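**Robot arm coming to our packing room – what happens to the rest of us?**

Posted by **basavine_packer**

Hiya all. I work at a homewares place, Fellgate, on the packing side. We do the teapots and lidded jars for Clillesance, 844 orders in our busiest week last December. Management have told us an arm is being set up to do the picking and we'll be "moved to supporting tasks". They've been trying it out in a simulator first and the team leader passed a still round at tea break.

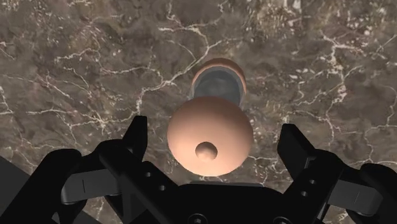

*Simulator still: the gripper open either side of the peach piece, on a brown marble top.*

It looks very smart, but I've been lifting pots for years and I can't tell from that whether I should be worried about my hours or not. Has anyone been through this? Did people lose shifts? And what on earth is a supporting task?

---

**Giuliana Guzmán**

We went through it at Valderrama, so I can tell you how it went for us, though yours may be different. There were 5 of us on the bench and nobody was let go, but 2 moved over to goods-in and one of those hated it and asked to come back.

What changed most was the pace. I used to chat and pack, and if I wanted to do all the big ones first I did. Now the arm sets the order and you're feeding it, checking for chips, and sorting it out when it stops. In the first month it stopped a lot! Anything with a rounded top was a pain – ours would close too high and slide up off the curve, so we'd be called over again and again. My wrists are much better, I'll give it that. I do miss the talking.

"Supporting tasks" for us meant refilling, checking, wiping down and restarting. Get them to write it down, with the grade and the pay next to it. We didn't, and it took ages to get the restarting counted as skilled work. Also ask if you can sit in while they're still testing. I told them which lids come loose if you so much as look at them and they hadn't a clue.

---

**kettle_on_mike**

They always say no jobs will go. Wait and see I suppose.

---

**nightshift_jo**

Bit of both from me. Our place kept everyone but stopped taking on temps at Christmas, so my daughter didn't get her usual few weeks. Worth asking about that as well as the permanent staff.

Also ask what the target is. Ours was set at 800 a shift before anybody had seen the thing handle real stock, and guess who got the grumbling when it fell short. A simulator is fine for working out where the fingers go but your pots will have dodgy glaze and stickers on. Ask for a trial period with no targets, and get your rep in the room if you've got one. Good luck, let us know how you get on x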